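Grimix: gear-on-pin assembly set, workshop build

README

Status: in use, still changing. Read the known issues before training anything on it.

Summary

Grimix is a set of teleoperated demonstrations recorded on a bench arm built in a shared workshop. The task is planetary-style gear placement: pick a steel spur gear off the work mat, bring it over a round base plate, and seat it on one of the upright pins. The plate has 3 pins spaced at roughly equal intervals around a central through-hole. There are 1,086 episodes in the current release. Failed attempts are kept and labeled.

Hardware

The arm is a six-axis desktop kit, rebuilt with stiffer second and third joints after the original brackets flexed under load. The gripper is a parallel-jaw type with red fingers. Black textured pads line the inner faces. The pads are consumables and wear fastest where gear teeth press into them; replace them as a pair, or the grip center shifts and every approach lands off to one side.

A small color camera is mounted at the wrist, looking down past the fingertips. A second camera on a fixed post covers the whole mat. The control box runs Pleneo, our motion and logging layer, on a used office PC.

The base plate is bright, turned metal with a chamfered center hole. It lies flat on a dark gray-green fabric mat and is not clamped. Concentric turning marks give strong highlights that move with the wrist, and early pin detectors mistook them for edges.

Task definition

An episode starts with the gripper open above the mat. The operator picks a gear, moves to a free pin, aligns the bore, lowers, and releases. Starting layouts vary: some have no gears on the plate, others have one or two already seated.
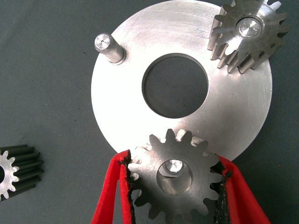 Alignment is the slow part. The fingers hold the gear by its teeth, so its angle in the grip is whatever it was at pickup. For the first gear this does not matter. Once a neighboring gear is in place, treat tooth clearance as part of the approach and log any contact as a side event, even if the gear seats afterward.

An episode counts as a success when the gear is down on its pin, the fingers are open, and the wrist has backed off. A gear resting tilted on the pin is a failure with code TILT. A gear dropped outside the plate is DROP. Plate movement during insertion is SLIDE and can occur together with either code.

Contents

episodes/ one folder per attempt
wrist/ color frames from the wrist camera
post/ color frames from the fixed camera
joints.csv joint positions and gripper width
events.csv contact, release and failure codes
splits/ train, validation and test lists

Both cameras record at 24 frames per second. Longer episodes run to nearly 2,000 frames per camera. Joint data is logged faster and must be matched by timestamp — do not assume row numbers line up.

Known issues

Episodes recorded before June use the old finger pads and show a small grip offset. They are tagged pads_v1.

The plate pose in the metadata is the pose at the start of the episode. It is not updated after a SLIDE event.

Exposure on the wrist camera is fixed. Parts of the plate may clip to white when the wrist is low.

There is no force sensor. Contact events are estimated from motor current and checked by hand only in the test split.

Related files

CAD for the fingers is in the Triltosetti folder, along with the wrist camera bracket. Print the fingers standing up; printed flat, they split near the mounting holes.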